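How to polish scuffs off a wooden table with toothpaste

4 min read

We use cookies to remember your preferences. Accept | Manage

I love this trick! Ordinary white toothpaste is a very mild abrasive, so a small dab can lift the sort of scribbles and grey scuffs that a damp cloth just slides over. My desk gets plenty of both, and I've been doing it this way since March.

You'll need:
- plain white toothpaste (the paste kind, no gel, no whitening beads)
- a clear glass of lukewarm water
- two soft cotton cloths
- a dab of furniture wax, if your table is normally waxed

First, clear the table and wipe away crumbs and dust. Grit is what scratches, so do this properly. Then try a bit of paste somewhere out of sight — the underside is perfect — and leave it for 10 minutes. If the finish goes dull or tacky, stop there and stick with soapy water.
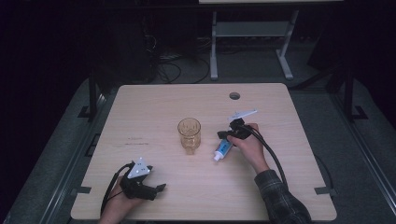 Toothpaste and a clear glass at the table, with a few faint dark marks to the left of the glass.

Dip a corner of the cloth in the water, wring it out hard and put a pea-sized blob of paste on it. Rub gently along the grain for 60 seconds, then wipe and look at it from the side with the light behind it. Stubborn marks may want another go, but I stop at 4 rounds. Go easy near rounded corners and round any cable hole, where a finish can be thinner (and where paste loves to collect!).

Rinse with the second cloth, barely damp, and dry straight away. A white haze just means there's paste left, so wipe again.

Waxed tables will look a little flat at this point. Buff in the wax and the glow comes right back — so satisfying!

Get new how-tos by email. Join 2,094 readers. Unsubscribe at any time.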